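Foros > Redes y seguridad > Monitores de red > Stosetti

Usamos cookies propias y de terceros para mejorar la navegación. Aceptar | Configurar

Stosetti 2: las alertas de «dispositivo nuevo» se repiten cada noche

marga_redes
23 de junio de 2021
Buenas. Tengo Stosetti 2 en un miniPC con Linux vigilando la red del local. Desde que actualicé, todas las noches me avisa de dispositivos «nuevos» que llevan meses ahí: la impresora, el NAS y dos teléfonos. Por la mañana tengo la bandeja llena y ya ni los leo. Los marco como conocidos y a la noche siguiente vuelven a salir. El router es un Lornau, con el DHCP por defecto. ¿A alguien más le pasa?
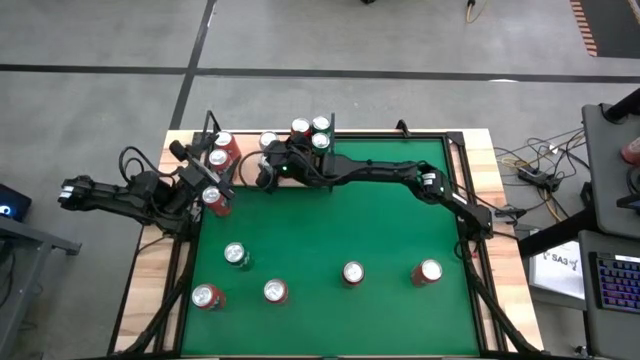
Mesa de trabajo con las latas y los dos brazos.

El miniPC y el router están en el mismo switch, sin VLAN ni nada raro. He probado a borrar la base de datos y empezar de cero, y aguantó una noche.

tecnopablo
Lo de los teléfonos es la MAC aleatoria. En Android y en iPhone se desactiva por red wifi, en los ajustes de esa red. La impresora y el NAS ya es otra cosa.

marga_redes
Los teléfonos los doy por perdidos, vale. La impresora va por cable y tiene la misma MAC de siempre, lo he comprobado en la pegatina.

Yee-man Su
Mira cuánto dura la concesión DHCP en el Lornau. Si el equipo cambia de IP al renovar, Stosetti 2 crea una ficha nueva aunque la MAC coincida. En la versión anterior no lo hacía. Pon IP reservada a la impresora y al NAS y prueba esta noche.

r_quintana
No estoy de acuerdo. Yo tengo 49 equipos con IP dinámica y no me salta ninguno. Reservar IP es tapar el problema. Lo que falla es la limpieza nocturna, que borra fichas cuando la tabla pasa de 2,000 entradas. ¿Cuántas tienes tú? Sale en Estado > Base de datos.

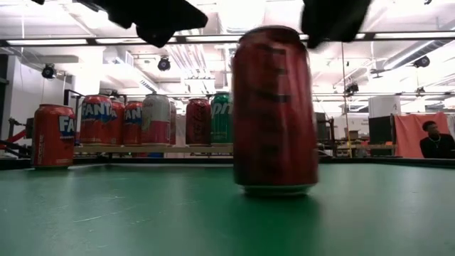 marga_redes
Acabo de mirar y la tabla está casi llena, no lo entiendo con los pocos equipos que hay. He abierto el histórico y la mayoría son fichas repetidas con el nombre en blanco y el fabricante «Unknown». Intenté sacar el modelo de uno de los aparatos por una captura que tenía guardada y me quedé igual: se ve tan borroso como las letras de la lata roja de la foto, que no hay quien las lea. ¿Se puede vaciar solo lo repetido sin perder los nombres que puse a mano?

r_quintana
Sí. Exporta los alias primero (Herramientas > Alias > Exportar), para el servicio, vacía la tabla y vuelve a importar. Si no paras el servicio, el CSV sale a medias.

Yee-man Su
Vaciar la tabla está bien, pero se va a volver a llenar. Esas fichas repetidas las genera algo. Para mí sigue siendo el DHCP.

cable_suelto
Pues yo lo desinstalé y me pasé a Wasdale. Cero problemas.

tecnopablo
Wasdale no avisa de equipos nuevos en la versión gratuita, así que problemas de avisos no vas a tener.

cable_suelto
También es verdad. Pero gráficas tiene, y consume menos.
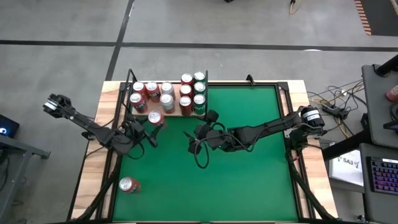
Volviendo a lo de antes, la gráfica por equipo de Wasdale te diría al menos si esas fichas repetidas mueven tráfico o son fantasmas. Se puede instalar junto al otro sin que choquen, cambiando el puerto del panel.

Li-hua Hsu
Yo tuve lo mismo y era el repetidor Cheung que tenía en el pasillo. Presenta los equipos con su propia MAC y Stosetti los cuenta dos veces. ¿Tienes alguno?

marga_redes
Tengo uno, sí, en el almacén. No se me había ocurrido. Pero la impresora no pasa por ahí, va al switch.

Li-hua Hsu
¿Y el wifi de la impresora está apagado? La mía tenía los dos activos, cable y wifi, y por el wifi entraba a través del repetidor.

marga_redes
Estaba encendido. Lo he apagado, he reservado las IP como decía Yee-man y he vaciado la tabla. 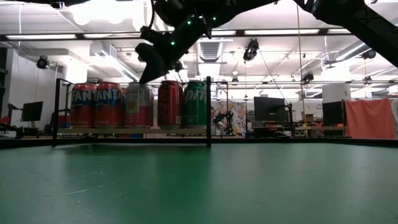 También he bajado el registro a 200 líneas por día, que con el detalle completo no encontraba nada. Mañana cuento.

marga_redes
Primera noche: ningún aviso de la impresora ni del NAS. Un teléfono, que ya sé por qué es.

r_quintana
Has cambiado tres cosas a la vez, así no se sabe cuál era.

Yee-man Su
Si quieres saberlo, quita las reservas unos días y deja lo demás.

marga_redes
De momento lo dejo así. En agosto cierro y ahí hago pruebas.

tecnopablo
Si lo pruebas, apunta la versión exacta del firmware del Lornau. El mío renueva concesiones a medianoche y no hay manera de cambiarlo desde el panel.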